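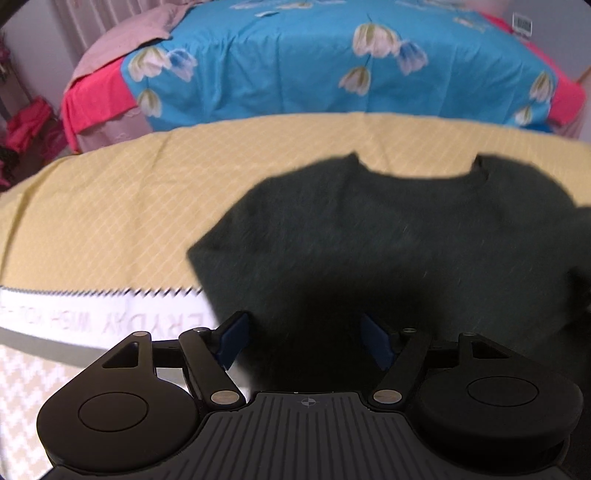 Fig. 1. Gripper at the sweater. Right pad on the knit, left pad still over the white.

Print this page | E-mail this page

Filed under: Course Notes > Home Builds > Hand Tools & Grippers

SESSION 3 -- FINGERS, PADS AND SOFT THINGS

Bring your own build if it closes. If it doesn't close, bring it anyway, plus the bag of spare pins.

Where we are: housings done, linkage done, pads on. Last session everybody gripped blocks. Blocks are easy. Today cloth.

1. Linkage check before anything else

Hold the tool level, open and close slowly. Both arms should come in together and the tips should meet on the center line of the grip plate. One arm arriving early = play in a joint. Usually the lower one, down by the plate, where the load goes.

Check the pins by hand first. Lower joints, then upper joints, then the housings. A pin should turn with a fingernail and not wobble. If it wobbles the hole is worn -- drill out and sleeve it, don't just jam in a fatter pin. (Two people did this in September. Both cracked the arm.)

No oil on the plastic. Dry lube only, tiny amount, wipe off the extra. Oil gets on the pads and then on somebody's clothes.

2. Pads

Blue rubber from the Tranden offcut box is what most of you have. Fine for knits. Too grabby for thin cotton, it drags the top layer and the one under it comes along.

Glue: contact cement, both faces, wait 10 minutes, press. Leave overnight. Do not test the same evening, I know you want to.

The pads should be able to tilt a little. A pad that's locked square only touches along one edge when you come in at a slope, and on a bed or a table you will nearly always come in at a slope.

Clean with a damp cloth before each run. Fuzz off wool builds up fast, and grip drops off before you notice it.

3. Picking up a garment

Compare with Fig. 1. Sweater is laid out flat on the yellow cloth, neckline away from you, tool coming in low. Dark green on pale yellow is a nice easy contrast for your eyes, use something like it at home to start with.

Steps:
- lay it flat, smooth out the worst of it
- come in low, fingers open, plate nearly parallel to the bed
- touch down before you close. Press a little so the knit bunches up between the pads
- close slow. Fast close pinches air
- lift straight up a hand's width and hold, then move

Best places to grab: shoulder seam, collar edge, hem. Anywhere there's a double thickness. Worst place is the middle of the front, you get a tent and then it slides out.

Watch what is under the garment. Soft on soft is the hard case. Press too deep and you have the sweater AND the cloth below it. Practise over the checked or patterned side of something so you can see right away if the bottom layer is moving. Lines that bend = you are too deep.

Also light. Lamp overhead puts the bit you care about in the tool's own shadow, right in front of the plate. Dark knit makes it worse. Put a second lamp low and to the side.

4. Marker on the plate

The little quartered target goes near the front edge of the ribbed plate, centered. Print it on matte paper, tape on, clear matte film over the top. Glossy film gives a glare spot and you lose it. Check it's straight with a square, not by eye. If the plate comes off for any reason, re-do the marker check after, even if you think it went back the same.

5. Known trouble (running list)

Petersen-pattern arms: the triangle cutouts in the housing are fine, leave them alone. Someone filed theirs bigger to save weight and the housing flexed.

Danus housings: printed a hair oversize. Sand the joint faces, not the hole.

Bastura file set: revision 2 has the left and right arms named the wrong way round. They are mirror parts so it will look ok untill you fit the pins. Use revision 3.

Squeak on closing: dry lower joint, see section 1.

Pads coming off at the corner: not enough cement at the edges, or you tested the same evening.

6. For next time

Fold, don't just lift. Sleeve in to the middle, both sides, then hem to neck. Sweater first, T-shirt after. Keep a note of every drop and where on the garment you had hold of it. Pencil is fine.

Read the section on return springs in the binder, it's the one with the torn cover. Bench is open the evening of 22nd May for anybody who needs the drill press. Locker code for the pin drawer is 1132, please put the tray back in size order.

Print this page | E-mail this page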